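Memoria de prácticas: sincronizar y limpiar demostraciones con dos pinzas de mano
Proyecto Plitwood, entrega final, 31 de agosto

Empiezo por lo que me pidieron, que suena más sencillo de lo que fue: coger las grabaciones que se hacen en el laboratorio con las pinzas de mano y dejarlas en un estado en el que se pueda entrenar algo con ellas. Cuando llegué en abril ya había un montón de carpetas, cada una con su vídeo de la cámara de la cabeza, los registros de las dos pinzas y un fichero de texto con la tarea escrita a mano (y a veces con faltas, que también es un dato). Lo que no había era un programa que lo juntara todo sin que alguien tuviera que mirar cada toma con lupa.

El programa se llama Preltell. Lo escribí casi entero en Python, menos la parte que lee los registros, que ya estaba hecha en C++ y no me atreví a tocar. Plitwood es el proyecto grande y Gistia es el formato interno en el que se guardan los episodios. Lo digo ya porque durante las primeras semanas yo mezclaba los nombres en todas las reuniones, y no quiero que le pase a quien lea esto.

Qué había al empezar

Cada episodio trae tres flujos que no comparten reloj: la cámara de la cabeza, la pinza izquierda y la pinza derecha. Las pinzas apuntan su apertura y su posición, y cada una pone la hora que le parece. La cámara pone la suya. Si coges los tres y los alineas por la marca de tiempo tal cual, ves en el vídeo la pinza ya cerrada y en el registro todavía abierta. Para una persona es una tontería, pero a una política que aprende a imitar le estás enseñando a cerrar tarde.

Mi conjunto de trabajo fueron 218 episodios, todos de tareas de mesa con recipientes y objetos ligeros. Me quedé con esos porque tenían los tres flujos completos, y porque las tareas se parecían lo bastante entre sí como para comparar resultados sin volverme loco.

La alineación (la parte que más me gustó)

Mi primera idea fue la vaga: buscar un desfase fijo por sesión y restarlo. Funcionaba regular. En los episodios cortos quedaba bien, pero en los largos el error crecía hacia el final, así que los relojes no solo estaban desplazados, también iban a ritmos distintos. Tocaba estimar dos cosas por flujo, el desfase y la deriva.

Para eso necesitaba algo que se viera en el vídeo y también en los registros. Lo más evidente es la apertura de las mordazas. En el registro es un número, sin discusión. En el vídeo hay que sacarla, y ahí entrené un detector pequeño que localiza las mordazas y devuelve una estimación de lo abiertas que están. No es muy fino, pero no hace falta que acierte el valor: basta con que la curva suba y baje cuando tiene que hacerlo. Luego se busca el desfase y la deriva que mejor hacen coincidir las dos curvas, y listo (bueno, listo después de tres semanas).

Marqué a mano 34 episodios para tener con qué comparar. Poner la marca exacta del cierre, fotograma a fotograma, es el trabajo más aburrido que he hecho en mi vida, y aun así lo recomiendo, porque fue mirando esos vídeos despacio cuando entendí casi todos los fallos que cuento después.

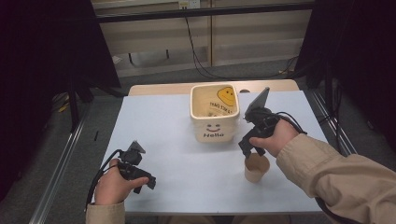

Figura 1. Tarea de mesa con las dos pinzas de mano; la derecha, sobre el vaso de papel.

Me detengo un poco en este montaje porque tiene varias de las cosas que complican la percepción. El vaso es pequeño y de un tono tostado claro, el recipiente es color crema y la sábana que cubre la mesa es de un azul muy pálido. O sea, todo clarito. El detector de pinzas va encantado, porque las pinzas son negras y destacan un montón, pero el de objetos sufre bastante más. En mis primeras pruebas confundía el borde de los vasos con pliegues de la tela y se quedaba tan ancho.

Luego está el tema de las letras. El recipiente lleva una carita sonriente y un «Hello» por delante, y en la pared interior de atrás otro dibujo con «HAVE A NICE DAY» del revés. Probé a usar los puntos característicos del dibujo para seguir la posición del recipiente y, mira, la parte de delante da unos puntos estupendos. Los del interior me estropeaban el ajuste: están en otro plano y yo le estaba diciendo al programa que todo era una superficie plana. Acabé recortando la zona de búsqueda a la cara frontal. Quedan menos puntos, pero todos dicen lo mismo.

Segmentar los episodios

Una vez alineados los flujos, Preltell parte cada episodio en fases. Yo propuse 4: acercamiento, agarre, traslado y suelta. Al principio las separaba solo con la apertura de la pinza, y claro, cada vez que la persona abría y cerraba las mordazas en el aire, por costumbre o por probar, me salía un agarre fantasma. Había episodios con más agarres que objetos.

Lo arreglé pidiendo dos condiciones. La apertura tiene que bajar y quedarse quieta en un valor que no sea el de cierre total (si hay algo entre las mordazas, no llegan a juntarse), y además la pinza tiene que moverse después. Con eso desaparecieron casi todos los fantasmas. Los que quedan son de objetos tan finos que la pinza los sujeta prácticamente cerrada, y para esos no tengo solución buena. Los mando a revisión y ya está.

Con dos manos la cosa se lía un poco más. Mi primera versión trataba cada pinza por separado y luego pegaba los resultados, lo que daba etiquetas absurdas del tipo «izquierda: acercamiento» durante un minuto entero en el que la mano izquierda simplemente esperaba. Añadí un estado de reposo que no cuenta como fase. Parece un detalle menor, pero es el cambio que más mejoró las etiquetas de todo el proyecto.

La interfaz de revisión

No estaba en el plan inicial. La hice porque estaba harto de abrir el vídeo en una ventana y las curvas en otra. Se llama Aliyu, es una página web muy simple que enseña el vídeo arriba, las dos curvas de apertura abajo y las fases en colores. Puedes arrastrar el límite entre dos fases con el ratón y se guarda solo. También tiene atajos de teclado, que programé una tarde en que me dolía la muñeca de tanto arrastrar.

El fallo más tonto de toda la memoria es de aquí: durante varios días Aliyu guardaba los cambios con el tiempo del vídeo y Preltell los leía como si fueran del registro. Yo corregía un límite, volvía a ejecutar y el límite aparecía un poco corrido. Lo corregía otra vez, se corría otra vez… Estuve una mañana entera convencido de que la deriva estaba mal estimada. Ahora cada marca de tiempo lleva escrito de qué reloj viene y el programa se niega a mezclar dos distintas. Si alguien hereda el código, por favor, que no quite esa comprobación aunque le moleste.

Lo que no salió

Intenté que el programa decidiera solo si una demostración era buena o mala y fue un desastre. Usaba la duración y la suavidad del movimiento, y me tiraba a la basura episodios perfectamente válidos de gente que trabaja despacio. Lo dejé en un aviso que ordena la lista de revisión, sin borrar nada.

Tampoco resolví las oclusiones. La cámara va en la cabeza, así que cuando la persona se inclina, la mano tapa las mordazas y la curva del vídeo se queda sin datos. Interpolo los huecos cortos. En los largos el ajuste se apoya en lo que haya antes y después, y si el hueco cae justo en el único cierre del episodio, no hay de dónde sacar la información. Una opción sería pedir a quien graba que abra y cierre las dos pinzas delante de la cámara al empezar y al acabar. Lo propuse tarde y no llegué a probarlo con grabaciones nuevas.

Cómo queda el código

Preltell se ejecuta con una sola orden sobre una carpeta y escribe los episodios en formato Gistia, con las fases y un fichero aparte donde apunta el desfase y la deriva que ha usado para cada flujo. Los episodios originales no se modifican nunca. Las pruebas automáticas cubren la alineación y la lectura; la segmentación tiene bastantes menos de las que me gustaría, y Aliyu no tiene ninguna (lo siento).

Lo siguiente que haría es volver a entrenar el detector de objetos con más recipientes claros sobre fondos claros, y usar la profundidad si algún día se graba. Las instrucciones de instalación están en el anexo A y la lista de episodios marcados a mano, en el anexo B.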